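Forum > Kids' Rooms and Playrooms > Cartoon pictures and small balls, where does it all go?

tremia30
Joined in March
Posts: 7

We have one white table for play and it's covered. My daughter collects cartoon pictures, the flat printed kind, and she wants them all out where she can see them. Then there are the little balls. They roll in between the cards and end up on the floor.
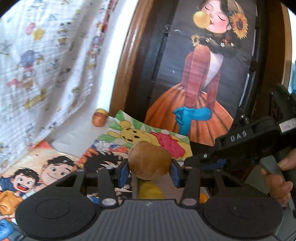
I don't want to put the pictures in a binder because she won't look at them in there. The poster with the sunflower girl can stay up, she loves that one. It's the small stuff I need help with. The Pooh card is one she really wants kept out.

Cunik
Posts: 1,412

Put the balls in a shallow bowl with a lip. Pictures go on the wall with removable putty. You get the whole table back.

zirko_b

Putty left grease spots on ours. I'd run a string along the wall and use small clothespins. She can swap them herself.

Cunik
Posts: 1,412

Depends on the putty. Mine has been up 2 years with no marks.

zirko_b

On painted walls maybe. We have wallpaper.

amin at home

I'd get rid of half of it. Let her pick 30 pictures to keep out and put the rest in a shoebox. Trade them every month.

tremia30
Posts: 8

She would notice if one was missing. I like the string idea though. Would it hold a card on thicker stock?

zirko_b

Yes, use two pins on the heavy ones. Keep the string tight or they all slide to the middle.

amin at home

Still say shoebox. And check under the couch for the balls.

tremia30
Posts: 9

Going with string for the pictures and a bowl for the balls. Will post again when it's up.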